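In Defense of the Zippered Pencil Pouch
Opinion
23 April 2022

I have kept pencils in a jar, in a drawer, in a tin with a hinged lid and in a roll of canvas that tied with a cord. I now keep them in a soft zippered pouch, and I think most people who work at a table should do the same.

The case against the pouch is easy to state. It has one compartment. Whatever you want is under whatever you used last. Points break inside it and the lining turns gray within a month. In February the newsletter of the Hamdale evening craft classes ran a piece telling students to leave their pouches at home and buy a desk organizer, the Seltano, which has 14 slots and takes up as much room as a toaster. I read it twice and disagreed with most of it.

A desk organizer assumes you have a desk, and that the desk is yours. Plenty of us work at a shared bench or at a kitchen table that has to be cleared for dinner. A pouch can be picked up with one hand and put on a shelf. It can be set down anywhere on the wood and it won't scratch it. Open it partway and you can usually tell from the first inch whether the pencil you want is on top. 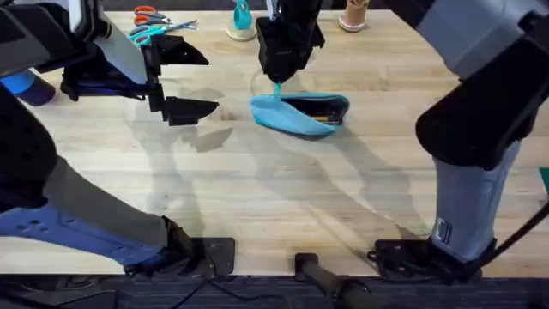
One reader of an earlier version of this column wrote that she gave up on pouches years ago, that the zipper always goes before the fabric does, and that a jar has no zipper to break.

She is right about the zipper. I have thrown out two good pouches over a bad slider. But a jar tips over, and it doesn't travel. A jar also fills up. Mine once held so many dead pens that I had stopped looking in it and was buying new ones. A pouch gets fat and refuses to close, and then you have to sort it. I count that in its favor.

Color matters more than people admit. Buy a bright one. A black pouch on a dark shelf is a lost pouch, and a tan one disappears on a pale bench. Blue shows up well against maple, and you will spot it from across the room when you are packing up.

Scissors are a separate question. I don't put them in the pouch. The tips work through the lining, and the handles make a lump that strains the zipper at the corner. Let them stay out on the bench, toward the back, with the blades pointing away from where you sit. Handles in different colors help if there is more than one pair, especially if one of them is for paper only. 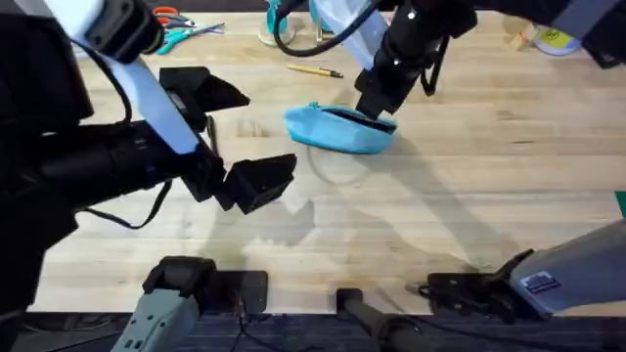

Blue pouch on the butcher block, with the orange and teal scissors kept at the back.

As for what to buy, shape counts for more than price. A flat pouch with square corners collects shavings in the corners. An oval one, with the zipper running along the top, opens like a small boat and stays open while you dig around. The Suvarna is made this way, and so is a cheaper one sold under the name Plundirach — mine has held up, though the pull tab is stiffer than I would like. Hold the tab up with one hand when you close it and the track lines up by itself.

Empty the pouch every few weeks. Turn it inside out over the trash, wipe it with a damp cloth and leave it open overnight. Put back only what you used since the last time. For me that is two pencils, a pen, an eraser and a short ruler.

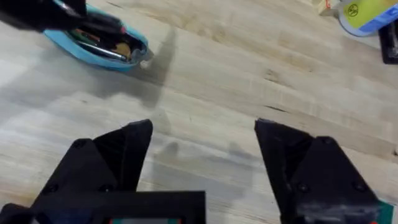

Another reader objected that all this is too much thought for a pencil case, and that children manage perfectly well with whatever they are handed in first grade.

Children lose pencils at a rate no adult would put up with, so I am not sure they are the model to follow. I do agree that the subject is small. A pouch costs little and gets opened many times a day, and a bad one is annoying each time. The Hamdale classes start again soon, and the newsletter still recommends the organizer. I will be bringing my pouch.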